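From: Kevin Sotelo
To: gripper list
Date: 2026-02-02
Subject: Re: Tusum fingers vs. the stock ones

Clotilde Ferrand wrote:
> We swapped to the Tusum fingers in January and the Toltineo
> controller stopped complaining about grip force. I would call
> them the better choice for anything round. Apolline wants to
> order 5 more sets. Any reason not to?

Yes, I can think of a couple.

The controller going quiet tells you the force reading stayed inside its limits. It doesn't tell you the part stayed put in the fingers. Did you log position as well, or only force? And was it the same operator for both sets? Paula ran our comparison with two people and the gap between them was bigger than the gap between fingers.

I also don't trust a wrist view alone for judging a grasp on pale parts. Three views from one of our setups, two wrist and one head:
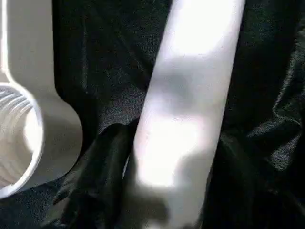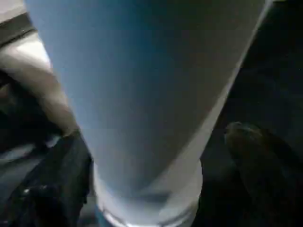
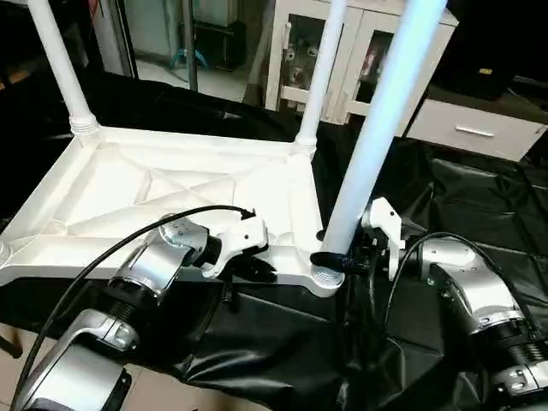 Before you order anything I'd want a test with a load that pulls sideways. Tubes on a bench are easy. A leg screwed into a threaded collar, with the other gripper clamped on the rim of the table frame, is much less forgiving, and the black sheet underneath lets everything slide if the hold is weak - so you find out quickly. Fakach quoted us for soft pads too and I was no more convinced by those.

Send the raw logs if you have them. I'm happy to be wrong, but so far I see one quiet controller and a purchase order.

Kevin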